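Can a robot clear up after snacks yet?

Posted 2018-06-10 in Home Robots

I keep reading about arms that fold towels and I'm so excited, but what I want is simple: pick up the dirty plate, bin the bottle, push the chair in. Is any of that possible at home now, or is it still lab stuff?

grillis_82
Vacuuming yes, the rest no. Wait a few years.

Mylene Ignacio
Oh, it's closer than that! Our club tried 70 pickups in May with a small arm, and plates were the fun part - slide the finger under the rim, don't pinch. Clear bottles are harder, as depth cameras look right through them. A plate with what looks like red fruit on it and a clear bottle with a red cap, both inside a black unit by a wicker chair, would be a great test:
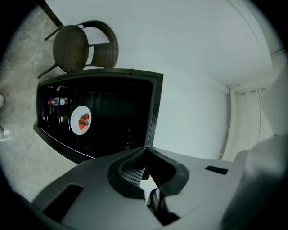 Seltomitz: I'd start with the bottle cap, something bright the camera can find. Our arm got 30 bottles that way before it dropped one. Chairs I'd still push in myself.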